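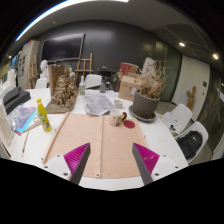

## Unit 4: Setting up a mixed still life on a drawing table

Handout prepared by Wilma Moffat. Read before the studio session and bring it with you.

### 4.1 Purpose

The unit covers the choice and placement of objects with different surfaces on a white tabletop. The objects are ordinary: a mug, a glass cup, bottles, newspaper, a potted plant of dried branches, a relief sculpture. Students produce one placement plan and one tonal drawing.

### 4.2 Terms

**Ground.** The surface that carries the objects. A white table is a high-key ground. It reflects color upward into glass and pale ceramics.

**Platform.** A board or block that sets part of the group apart from the ground. A light-brown wooden board gives a middle value against white, and its straight edges are useful for checking perspective.

**Spacer.** A flat item of low contrast placed between stronger objects. Gray printed newspaper works well. The print is drawn as an even tone. Individual characters are left out.

**Anchor.** The object with the greatest visual weight. It is placed first and stays put.

### 4.3 Surface groups

| Group | Typical objects | Main drawing problem |
|---|---|---|
| Clear | bottle, glass cup | edges lost against white |
| Translucent | gray glass vessel, tracing paper | value shifts where layers overlap |
| Opaque, patterned | mug with small marks, printed labels | pattern must follow the curve |
| Metallic in color | bronze-colored relief | many small highlights |
| Linear mass | dried branches | too many lines of equal weight |

Adanech Bogale's notes on the Histska method treat labels as a separate group. This course does not. A label is drawn as part of the cylinder it wraps, with its bands curved to match the ellipse at the cap.

### 4.4 Procedure

1. Clear the working area and place the anchor.
2. Set the platform at an angle to the table edge. Avoid a parallel position.
3. Place the opaque objects on or near the platform. Turn handles to the side so that the profile can be read.
4. Place clear glass in front of or beside something gray.
5. Add one object of saturated color. Yellow is preferred on a white ground.
6. Walk around the table and note overlaps from at least two positions.
7. Draw the placement plan from above, then begin the tonal study.
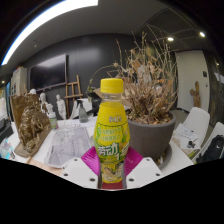
Saturated yellow advances. If a yellow bottle is placed close to the viewer, it takes over as the tallest form and everything behind it reads as background, including dried stems that spread well above the cap. Moved back beside the relief, the same bottle has less effect, and the bronze color can absorb part of its warmth. Record which position was used.

For the branches, block in the outer shape as one pale mass. Select a few stems that cross other objects and draw only those with a firm line. The gray pot is drawn first, rim and saucer as two ellipses on a common axis.

### 4.5 Materials

- Pencils, HB to 4B
- Tracing paper for the placement plan
- One sheet of Prandow drawing paper, or similar
- Kneaded eraser

Tracing paper curls. Tape two corners only, so the sheet can be lifted.

### 4.6 Submission

Hand in the plan and the drawing together by 31st December. Attach a written note of up to 500 words on the order of placement. Work is marked out of 25, of which 16 are for the drawing.

Reading: Woldegiorgis, chapter on grounds and platforms.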